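Hard water and the Fleltcombe supply

Following the change of source in August, the supply to the Fleltcombe building is harder than before. Heather Morrison's readings at the ground floor tap averaged 486 microsiemens per centimetre, with hardness at around 200 milligrams per litre as calcium carbonate. The old supply was classed as moderately soft.

Limescale forms when hard water is heated or left to dry. Kettles, boilers and shower heads are affected first. Cold pipework is largely unaffected at normal pressure.
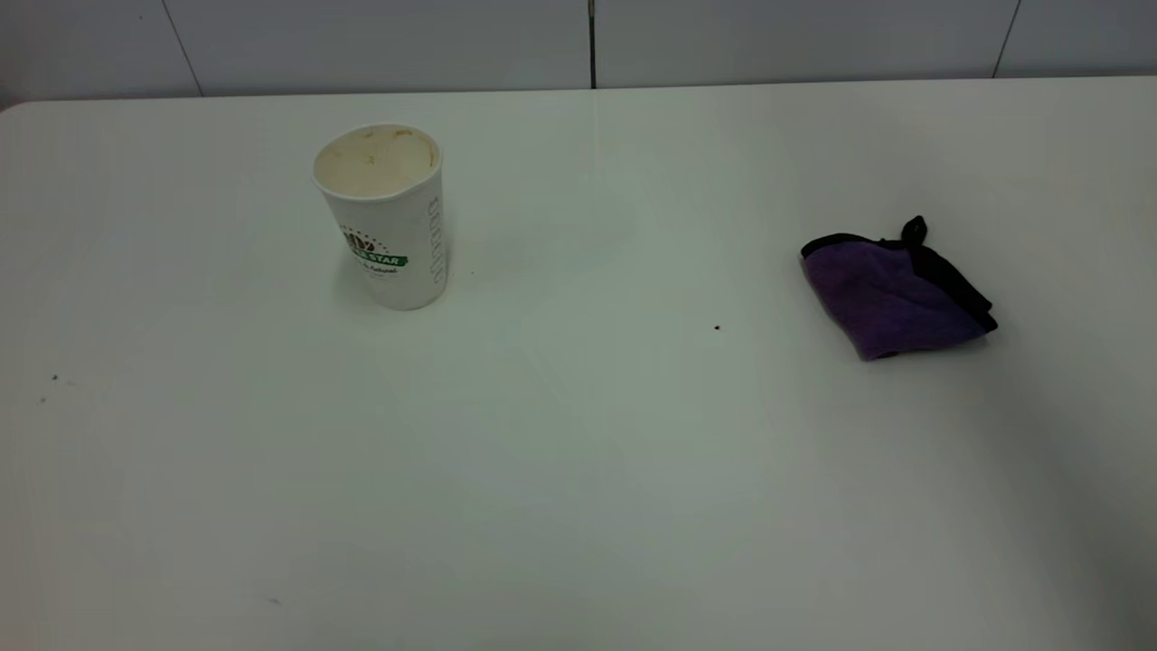

Descaling intervals have been revised as follows. Kettles and urns are to be descaled every six weeks with citric acid, made up cold. Water heaters move from a yearly to a half-yearly service. Tap aerators should be unscrewed and soaked overnight if the flow drops.

Do not use vinegar on the urns. It attacks the seals, and the smell lingers.
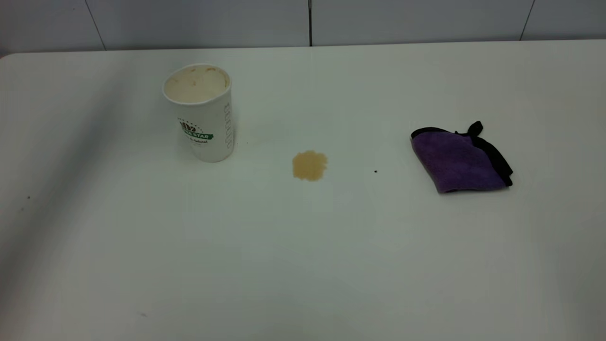 A softener has been priced for the Wendt wing only. Drinking taps would stay on the unsoftened main, as softening by ion exchange raises the sodium content. The unit would need salt every 8 weeks at present usage, plus a drain connection that the plant room does not yet have.

Wipe-down surfaces should be dried after cleaning to limit marking. 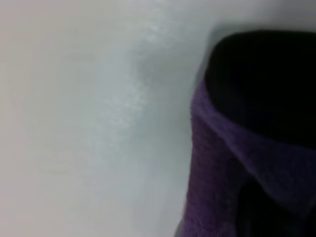 Pale surface with whitish streaks.

Queries about the readings to Jolene Lockyer. The Driltlow site is on a separate main and is not affected.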